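Taller compartido Hukmont
Apuntes de la sesión 2: posiciones de trabajo sobre la mesa
Prepara: Genalyn Yap. Revisa: Konrad Żak.

En esta sesión se trabaja con el modelo simulado de la mesa, antes de atornillar nada en la del taller. El archivo de partida es prendia_353; quien no lo tenga, que se lo pida a Reynaldo.

Puntos que hay que definir

El tablero perforado es la referencia de todas las medidas. Se toma como origen un agujero de la esquina y no se cambia en todo el curso. Cada estación recibe un punto de aproximación en alto y un punto de agarre. El brazo pasa siempre por el primero, tanto al entrar como al salir.

La caja de botones también se da de alta como obstáculo, aunque no se vaya a coger nada de ella. 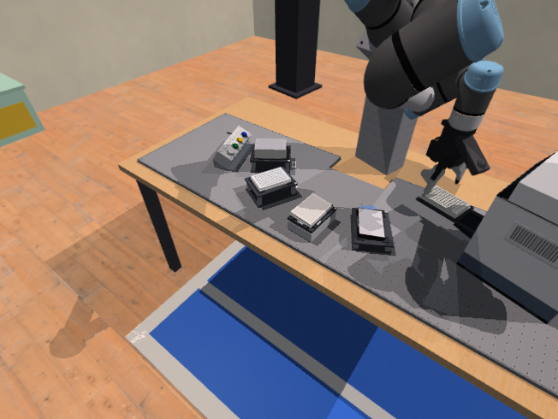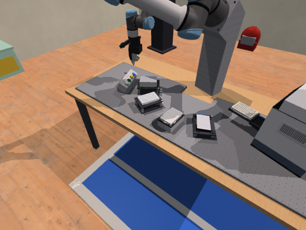
Fig. 1 y 2. Dos posturas del brazo: en la primera, la pinza queda sobre la placa de pocillos junto a la máquina gris; en la segunda, sobre la caja de botones.

Ejercicio

1. Cargar el modelo y anotar los ángulos de las dos posturas.
2. Mover el brazo de una a otra a velocidad reducida, con la altura de paso fijada en 33 cm sobre el tablero.
3. Repetir bajando la altura hasta que el programa avise de colisión. Apuntar el valor.
4. Guardar la trayectoria con las iniciales propias.

Error frecuente: medir la altura desde la madera y no desde el tablero. Fares lo hizo en su primer montaje y tuvo que rehacer todos los puntos.

Para la próxima sesión hay que traer la tabla de puntos completa. Las dudas, en el canal Tagle del taller. El armario de herramientas se abre con el código 3159.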